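Section 5. Washing and drying woven covers

These steps apply to the Grevine striped throw and to the plain Trekico table cover. The label on either one will tell you "machine washable, colorfast, no special care." Take that with a grain of salt. Plenty of red cloth has been sold as colorfast and gone on to turn a load of white shirts pink.

Before the first wash

1. Find the care label, usually sewn into a corner hem. If the code on it starts with 2441, the cloth is from the older batch and should be washed by itself for the first three washes.

2. Wet a white rag, press it on the darkest stripe and hold it there for a minute. If color comes off on the rag, go to "Cloth that bleeds" below.

3. Measure the cloth lengthwise and write the number down. Makers like to promise "minimal shrinkage" and leave you to work out what minimal means.

NOTE: Vinegar and salt are often said to set dye. We have tried both and seen no difference. Do it if you like the smell.

Washing

4. Shake the cloth outside. Close any zippers on whatever else is going in the drum.

5. Set the machine to cold and the gentle cycle. The quick cycle on most machines spins just as hard as the normal one, whatever the dial says.

6. Use half the soap the bottle suggests. The people who print the line on the cap also sell the soap.

7. Leave out fabric softener. It coats the threads, and the cover will slide off a table or a mattress more easily afterward.

CAUTION: Do not use bleach, including the kind marked "safe for colors."
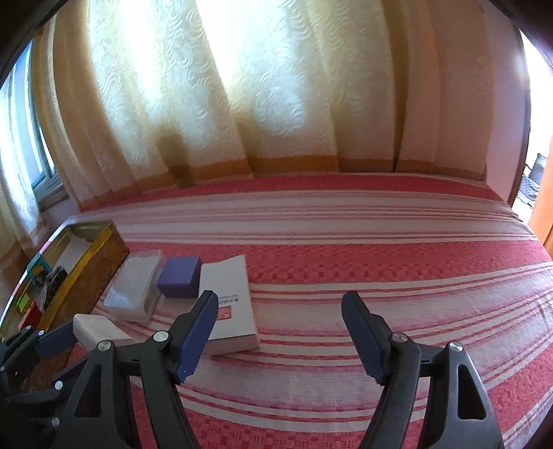 Drying

8. Take the cloth out as soon as the cycle ends. Creases left in a damp pile overnight will need an iron.

9. Lay it flat or hang it over two lines, so the weight is shared. Allow 48 hours indoors in February, less in summer. The dryer setting called "air only" still warms up on some models – check with your hand before you trust it.

10. Measure again. A cloth that was 82 inches long and has lost an inch or so is normal. If it has lost more, the water was too warm.

Cloth that bleeds

Soak it in cold water in a tub, change the water when it colors, and repeat until it stays clear. Color-catcher sheets, Zusar's included, may pick up a little loose dye. A gray sheet at the end proves there was dye in the water, and tells you very little about how much stayed there.

For ironing and storage, see Section 6. The Niskanen wool covers are not washable and have their own sheet.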